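## Clearing a grip-loss fault on the bottle assembly task

Applies to the Claline arm with the Harport two-finger gripper. The fault: the arm closes on the clear cap, lifts, and the cap slides out before it reaches the bottle. The log shows GRIP LOST. In June we had 15 of these in one run, all on the same part.

1. Press stop and wait for the brake light. Keep hands out of the work area until it is on.
2. Open the log and note the finger width at the moment of loss.
3. Wipe both finger pads with a dry cloth. Formula powder on the pads lowers friction.
4. Compare the robot's grasp point with the hand demonstration of the same step. In the demonstration, the left hand steadies the bottle low on its body and the right hand holds the clear piece in the air, with the teal collar still on the counter.

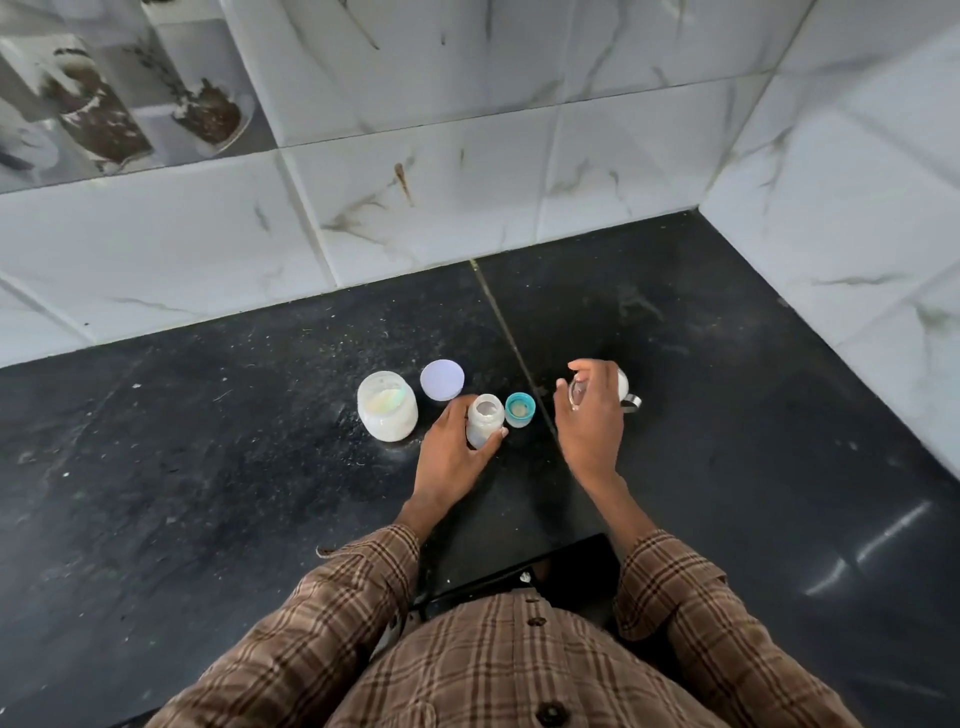
Efa Pugh objects that wiping the pads only hides the problem — on her arm the fault came back after three cycles, and the cause was a force limit set for the collar and reused for the cap.

Check that setting next. Give the cap its own limit, raise it one step at a time, and run four slow cycles after each change. If the cap bends, go back one step. If the fault remains at the highest safe limit, replace the pads and repeat from step 2.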